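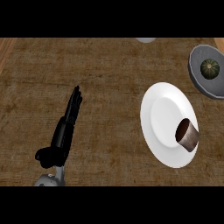
Refinishing an old table, start to finish

Selorm Sowah
September, 7:20 a.m.

1/ Spent most of September on a secondhand table for the kitchen. Posting my notes in case anyone else is starting one.

2/ Wash it first. Dish soap, warm water, a rag you don't care about. Let it sit overnight before you sand, even if it feels dry.

3/ I went through 3 grits: 80, 120, 180. I skipped 120 on one leg to save time and had to go back and do it over. The scratches show as soon as stain touches them.

4/ Blotches. Old wood takes stain unevenly. A coat of conditioner helps, but it won't fix everything. I decided I like the dark spots.

5/ Stain was Rullow walnut, wiped off after 7 minutes. The can says 20. Try it on the underside before you trust the can.

6/ For the top coat I used Kutitz satin, thin coats, light sanding between them. Brush with the grain and leave the drips alone until they're hard, then scrape.

7/ Total cost was a little over $200 with the sander rental from Fiadzo. The rental was the biggest part. Borrow one if you can.

8/ Chairs are next. Two of them wobble, so I'm regluing those before I touch the finish.

Recent posts
Getting paint off brass hinges
Dismont wood glue after one winter
Which sandpaper I keep buying
Fixing a drawer that sticks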